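Re: [wallmaps] Sorting pins by colour before the hang

I'm going to be the wet blanket on this one, sorry.

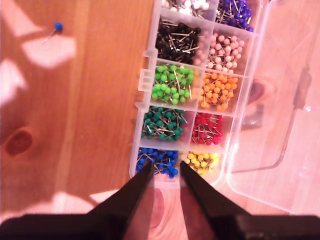
I've read the whole thread twice now and I still can't find the part where anyone says what the sorting is for. It looks lovely, I'll give it that. So does a new tin of pencils. My pins lived in a jam jar for years and the maps got made all the same.

Someone from the Gultow group wrote:

> We've moved everything over to the divided boxes, one colour
> to a compartment, and I can't recommend it enough. Setting up
> the rainfall map used to mean half the first hour picking
> through a tub for the reds. Now you open the lid and go. We
> did all 57 stations in one evening. I'd like to propose that
> every group on the list does the same before the February
> display, with the same colours in the same spots, so the boxes
> can be swapped between halls. Nendix does a clear one with a
> hinged lid that would suit. Thoughts?

All right, thoughts.

First, the evening. 57 stations in an evening is good going and I'm not knocking it. But you also had a new base map, with the grid already printed on it, and from what you told us last month you had more hands than usual. I'd want to see the same map done from a tub before I gave the box the credit. We did 40 towns out of the jar on the Tseng map and were home for tea.

Second, somebody has to do the sorting. It never comes up in these messages. I did a box last winter to see what the fuss was. It was a mixed bag of pins, 2128 according to the label, and no, I didn't check. It took me two nights at the kitchen table with the radio on, and at the end I had sore fingertips and a blue one in the bottom of my slipper. They don't pour, either. You tip them and they come out as a single prickly clump, because the shafts catch on each other, and then you're pulling that apart over the wrong compartment.

Third, a lid isn't a seal. On my box the dividers stopped a hair short of the lid, and after one trip in the boot of the car I had yellows in with the blues and a fair scattering of black through everything. If yours sits flat on a shelf, fine. The proposal is to swap them between halls, so they'll be going in boots and bike panniers and under the seat of the bus. I'd like to hear from anyone whose box has done that a few times and still opened up tidy.

Fourth, the colours. The box in the picture has ten of them. Our key uses four: red, yellow, blue and black. I can see a use for orange. What is anyone meant to do with lime green and pale pink on a map with a pale green background? From the back of the hall you'd lose both. White disappears on anything with snow or paper showing. And black next to that dark teal under the tube lights in our hall would be a coin toss for me, and my eyes are not the worst in the group by a long way. Same goes for red beside green for anyone who's colour-blind, and there are a few of us on this list. If we're going to agree on anything as a list, I'd sooner it was which five colours we put on a map than which square they sit in at home.

On "same colours in the same spots": I don't see it lasting. People put pins back where there's room. Put a bit of tape on the wall of each compartment with what it stands for in the key and you'd get further, though then the box only works for the one map, and round we go again.

I'll say what I do like, so nobody thinks I've only come to grumble. Clear plastic is a sensible choice. You can tell you're low on red without opening it, and we've been caught out on red two displays running. The small round heads are also the right sort for us. The big ones cover up the name of the place you're trying to mark. And a box with a lid beats an open saucer, particularly in a house with a cat or a toddler or bare feet in it. Whichever way you store them, do a sweep of the table with your hand flat before you pack up. There's always one that's rolled off on its own.

As for cost, the last time I looked at the Atach catalogue a divided box was more than the pins that went in it. Our group has 33 dollars left for the display and it's going on backing board. The old board has so many holes in it the pins lean.

So my counter-offer, for what it's worth. Groups that already have the boxes use them and tell us after the display how they travelled. Groups that don't, carry on with jars, one for each colour in the key, with the leftovers in a bag. Then we talk about it again with something to go on. If the boxes come back from three halls still in order I'll buy one and say so here.

Could whoever is holding the Tseng base map let me know if it's been laminated yet? Last I heard it was going to be, and if it has we'll want the longer pins.

Cheers from the jam jar end of the list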